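Flirgate Two-Arm Bench Kit: Notes After a Month

July 11, 2022

I have had the Flirgate bench kit since the start of June, and a few readers have asked whether it is worth the money. I put off answering until I had used it for more than the demo programs. I paid full price for mine and have no deal with the company.

The kit is a package, sold through Serrano, with the arms, a gripper for each, the two controllers, mounting plates, cables, and a license for the Vonon software. You supply the table and the computer. If you already own a single arm and just want a second one, Serrano will sell you that too, but the discount is small and you lose the calibration plate, so I would not bother.

It arrived on a pallet. Unpacking and mounting took me most of a day. The manual says one person can do it, and I did, but the arms are awkward to hold level while you start the bolts. Get help if you have any. The bolts themselves were fine. Two of the cable ties in the bag were broken and I used my own.

Calibration is where the Flirgate people have done good work. You touch each arm to the plate at 16 points and the software works out where the arms are in relation to each other. The first time through I rushed it and the arms disagreed by enough to matter. I did it again slowly and have only had to repeat it once, after I bumped the table with a cart.

Most of my testing has been with foam cubes. They are cheap, they don't hurt anything when they get dropped, and stacking them shows very quickly if your calibration is off. I covered the table in brown paper so I could mark positions on it in pencil, and I tear it off when it gets too messy. The basic job is simple. One arm picks up a cube and sets it on top of another, while the other arm waits near the next one.

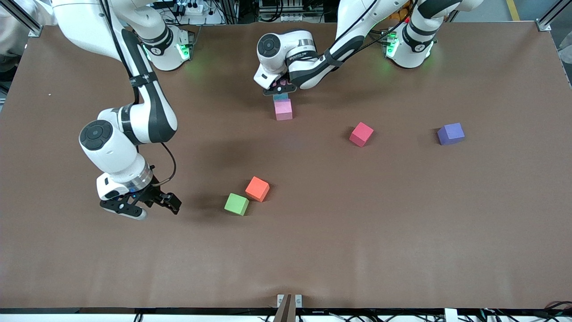

I ran the stacking job 1000 times over two weeks, in batches. A run counted as a failure if a cube fell, if the stack leaned enough that I would not have put another on it, or if the software stopped and asked for me. There were 73 failures. Most of those came in the first few batches, when I had the grip force set too high. Foam squeezes, and when the fingers open it springs back and shoves itself off center. Turning the force down fixed most of that. The manual mentions soft objects in one line, near the back, and doesn't give a starting value.

The rest of the failures were mostly the two arms waiting on each other. Vonon handles shared space by drawing a zone in the middle of the table that only one arm may enter at a time. It is safe, and it is slow. If both arms want the zone at the same moment, one will sometimes back off farther than it needs to and then time out. You can make the zone smaller by hand. I did, a little at a time, and it helped.

The software in general is okay. The block editor is easy to learn and I had a working program on the first evening. Once a program gets long, though, the blocks are a pain to read, and there is no way to search them. You can switch to scripting, but you can't switch back without losing your comments. Save a copy first.

Support has been decent. I wrote to Serrano 3 times and got a useful answer twice. The third answer was a link to the manual page I had quoted in my question.

I also looked at the Sakgate kit before buying. It costs less and the arms reach a little farther, but the software is sold by the year, and I didn't want another yearly bill. If you only need it for a short project, the Sakgate may be the better buy – run the numbers for your own case.

Things I would want to know before ordering: the power cords are short, so plan where your outlets are. The controllers have fans and you will hear them. The gripper fingers can be swapped, but the spare set is extra and was out of stock when I ordered. Cable routing is up to you, and it takes longer than you would think to get the slack right at the wrist.

I am keeping mine. Next I want to try handing a part from one arm to the other, which the zone setup makes harder than it should be. I have a support question in on that and will post the settings if I get it working.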